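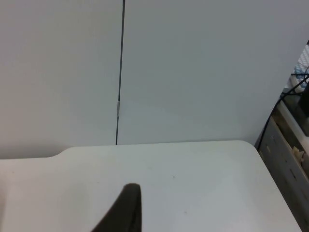 Thank you for the answers about echo in spoken recordings. I have read all of them and tried most of them, so I want to report back to the list. My first mistake was to think only about the floor. Large, smooth surfaces which stand opposite each other are much worse for the voice, and light gray wall panels with nothing mounted on them, the kind that meet in one narrow vertical seam, give the sound very little to break on. A bookcase with books of different depths does more than I expected.

On the earlier message:

> I am reading a story of 14 chapters for the Bravberg talking library
> and every chapter sounds like I am in a stairwell. The Zirano has a
> setting called "Room" and I turned it off, but I hear no difference.
> Do I need to buy foam? I also have two thick blankets and one
> mattress that is not in use.

Please do not buy foam yet. I bought 16 squares of it in June and I use 9. The thin foam took away the "s" sounds but left the low part of the voice, so I sounded like a person speaking through a scarf. The blankets are better if you hang them with a hand's width of air behind them. Put one behind you, not behind the microphone. I know this feels wrong, but the microphone is looking at you and at what is behind you.

The mattress is good too, if you can stand it up safely. Mine fell once in chapter two, and the chapter had to be read again.

About the "Room" setting: on my Zirano it only changes what you hear in the headphones. It does not change the file. The manual says this on a page where I would not look for it.

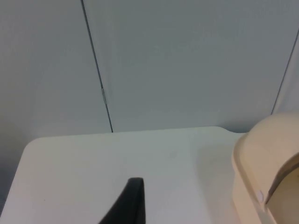 Hokstead, January 2018

I copy here my notes from the last evenings, as they may save some work for others.

Distance to the mouth: one hand, fingers spread. Closer than this and the breathing is too loud, farther and the echo is back.

Paper: I printed the text on one side only and I lay the finished sheets down between sentences. A soft folder under the paper helps.

Refrigerator: I switch it off and put my car keys inside, so I cannot leave the house without switching it on. This was advice from this list some years ago and I still thank the person.

Bensaid clip for the cable: works, but it squeaks when it is cold. I went back to tape.
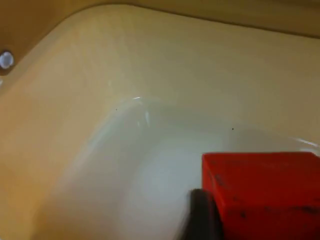 Red sponge in the cream-colored sink.

One question remains for me. When I join two evenings in one chapter, my voice is lower in the second part, and the change is easy to hear. Do you read some old lines first to find the same tone, or do you stop only at the end of a chapter? I would like to hear how others do it before I start the next book.

With kind regards from Hokstead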